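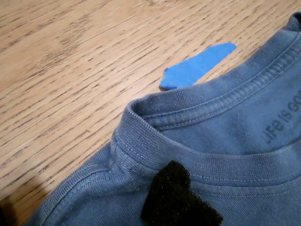
The Drundbridge lantern is a style of table decoration made by taking the working parts out of an old railroad lamp and putting something less useful in their place. Moss is traditional. Buttons, thimbles and small china sheep are also accepted.

The style is named for Drundbridge, a town whose station replaced its oil lamps and sold the old ones by the crate. Most buyers wanted the brass. Joar Holmgren, a retired signalman, bought nine lamps and kept the brass on, filling the first with dried heather for his sister's windowsill. She is said to have asked for a lamp.
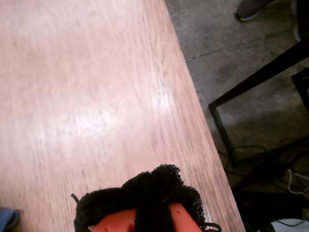

A proper Drundbridge lantern keeps its handle, its dents and at least one pane of original glass. Purists object to fresh paint, and to batteries even more strongly. The Clitau variant, which is painted cream and then sanded until it looks as if it had not been, is listed separately in most collectors' guides and discussed separately at most collectors' dinners.

Interest grew after the spring flea market at Sostitz gave the lanterns their own row. The market is held each March, usually in sleet. Plain examples sell for 15 crowns, while one with a full set of glass once reached 400, to the visible regret of the buyer's husband.
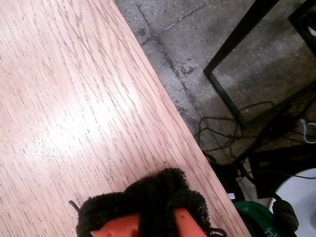 Holmgren's own lanterns are rarely offered for sale. Three are in the Drundbridge town library, where one holds the pencils. Another was left out in his garden and has been occupied by wrens, an arrangement some enthusiasts regard as the only successful restoration.

See also: Birdcage planter; Teacup pincushion; Thái shelf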